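Datasets > Language > Clandora Repair Phrases

# Clandora Repair Phrases

A small collection of the things people write when they bring a broken computer to somebody else, together with the plain-English note the repair bench wrote back. Maintained by Oksana Karpenko and Wenjie Song, with a great deal of patient checking from Yufang Lu.

## Why we made this

If you have ever stood at a counter trying to explain that your computer "does the thing again," you already know most of what this collection is for. People describe trouble in their own words, and those words are wonderful and messy and full of clues. Wenjie kept a notebook of them for years before any of us thought of typing them up, and the first version of Clandora was really just that notebook with the coffee stains taken out.

We hope it will be handy to folks who write help pages, teach evening classes, or study how people talk about machines. It was never meant to tell you which part to buy.

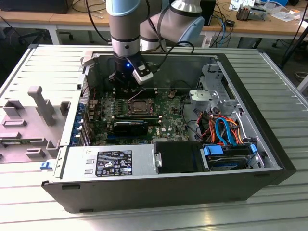 ## What's inside

There are 535 entries in the main file, `phrases.csv`. Each one is a customer note paired with a bench note, and each has one or more topic tags. A second file, `longer_notes.csv`, holds 49 notes that ran past a paragraph and didn't sit comfortably with the rest (some of them are practically letters, and we love them dearly).

| Column | What it holds |
|---|---|
| `id` | A short code, never reused |
| `customer_note` | The words as written, spelling left alone |
| `bench_note` | The reply, lightly edited |
| `tags` | Separated by semicolons |
| `reader` | Initials of whoever did the final read |

A typical pair looks like this:

 customer_note: makes a sound like a moth in a lampshade, then quits
 bench_note: Fan noise at startup, shuts off after a short while.
 tags: noise;power

Please leave the spelling alone if you send us changes! We had a long and friendly argument over this in September, and Yufang won it. A note that says "the moniter is sulking" loses something when you tidy it up.

## How the tags were chosen

Zeyu Shen and Yufang tagged 250 entries separately, then sat down with a pot of tea and compared. Most of their disagreements came from `slow` and `freezing`, which customers use for each other all the time. We settled on tagging whatever the customer said, even when the bench note clearly points to something else. If both words turn up, both tags go in.

The `mystery` tag is for notes where we couldn't tell what was wrong from either side of the pair. Please don't read it as a joke tag — it has been one of the more useful ones for people teaching interview skills. 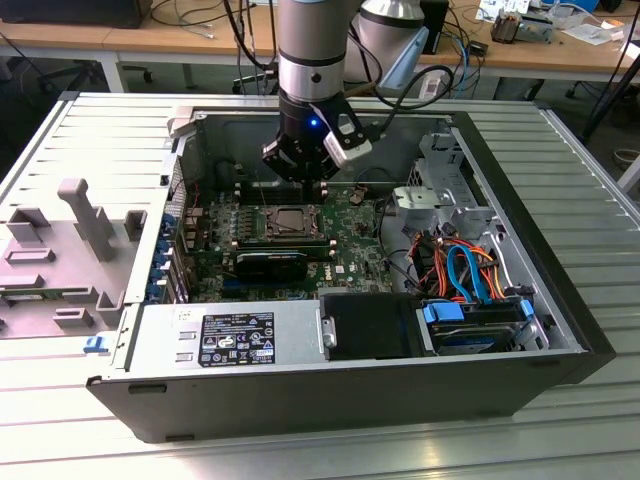
## Privacy

Names, phone numbers, street addresses and passwords (yes, people do write them down) were taken out by hand and replaced with a bracketed word such as `[name]` or `[phone]`. Oksana read every line once for this purpose alone. If you spot something we missed, write to us before opening a public issue and we will fix it the same day if we possibly can.

## Known gaps

- Nearly everything is in English, even where the writer was plainly more at home in another language.
- Laptops are thin on the ground compared with desktops.
- Printer complaints were left out. Wenjie has a separate notebook for those and it frightens us a little.
- Dates were dropped, so you can't follow changes over time.

## Using it

Both files are UTF-8 with a header row. Some customer notes contain line breaks inside quotation marks, so use a proper CSV reader and don't split on new lines. Version 2 changed the tag separator from a comma to a semicolon — older scripts will need a small edit.

You are welcome to use the collection in classes, papers and help pages. Please credit "Clandora Repair Phrases" and mention the version. Shengli Shi looks after corrections and new entries, and is always glad to get a note, especially one with a good moth in it.

Tags: plain language, customer notes, text data, computer repair

Contact the maintainers | © Clandora contributors | Back to top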